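Molton Bits & Boards
09/02/2019

OK so Saturday is officially practice board day and I have thoughts. Thread!

I teach the beginners' PC building night in Molton and the thing everyone is scared of is the CPU. Not the graphics card, not the cables. The little square.

Fair enough too. Bend a pin or scratch a pad on your own gear and there goes your 600 bucks.

So we don't start on a real motherboard. We start on a plastic one — all the same kinds of bits, a spot for the processor, a slot for the memory, and nothing to wreck. 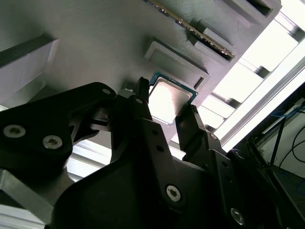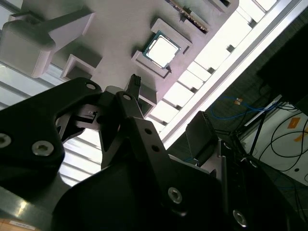
My rules for the processor: hold it by the edges, keep your fingers off the metal lid, find the little corner mark before you go anywhere near the socket.

Then lower it straight down. Don't slide it. Don't push. If it's sitting crooked, lift it and try again.

RAM is the opposite, you do have to push! Line up the notch first, then press both ends. People are way too polite with RAM.

Next one's in July at the Ikcombe hall, 22 spots, bring a jumper, the heating is a rumour.

Someone asked if they can bring their own dead board for the spares pile. Yes please. Any colour, any age.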